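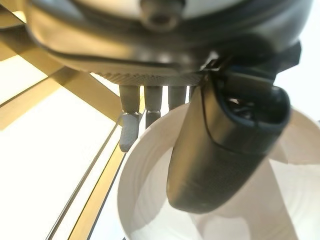 How long can you leave a big pump standing before the shaft starts to sag? Longer than the supplier tells you and not as long as the site manager hopes, so you turn it by hand every week and you write it in the book.

I had the book. I'd had it since October, when they gave me the shed at Groveck and a key on a loop of blue string, and told me the pumps would be going in by Christmas. There were 8 of them, Trallico horizontals, painted that green you only ever see on pumps. My job was a quarter turn and a bit more, each one, every week, so the shaft never came to rest where it had been the week before. I put a chalk line on each coupling to keep myself straight.

Christmas went by. The foundations weren't poured. Then they were poured and they were wrong, 30 millimetres out on the far side, and a man came up from Nerkmont with a very nice laser and looked sad at it for an afternoon.

I kept turning. You'd be surprised how fond you get. Number three was stiff on a cold morning and I used to leave her until last, after my tea, when we'd both warmed up a bit. Number six had a little click in her that I didn't like. I wrote it down. "Click, drive end." Next week, "Click, drive end, same." I've got pages of that click.

Lukoševičius read the book in spring. He was the new engineer, he'd been there a fortnight, and he was going through everything on the site as if he'd be asked questions on it. He sat on an upturned crate in the shed with his coat on and read the lot, front to back, and I pretended to look for a rag.

"You are Siriporn Sriwong?" he said.

I said I was. It's on the cover.

"Who has been reading this?"

"You," I said.

He went a bit pink. Then he asked me which was number six, and I showed him, and he put his palm flat on the bearing housing while I leaned on the bar and brought her round. Click. He looked at me. I brought her round again - slower, because I know where it lives - and there it was.

"Again," he said, so I did it again.

We had the cover off the next morning. There was rust on the bearing, a neat row of marks where the rollers had been sitting, and they'd been sitting like that since long before October, in some yard or on some boat, with no one to turn them. You could feel the marks with a fingernail. He took his glasses off and put them on again and said a word I think was Lithuanian.

The replacement cost next to nothing. A failure at 1000 revs with the line full would have been another matter, and he said so in an email with a great many people on it. He spelled my name right as well.

They went in that summer. I've still got the start-up sheet for number six, 06/07/2024, with his signature and then mine squeezed in underneath where there wasn't a box for it. She ran for 15 minutes on the first go and I stood there the whole time with my hand on the drive end, feeling for it.

Then I went back to the shed for the key. I still had the string round my wrist - and there were five motors on the floor, just off the lorry, in their wrapping. I went to find some chalk.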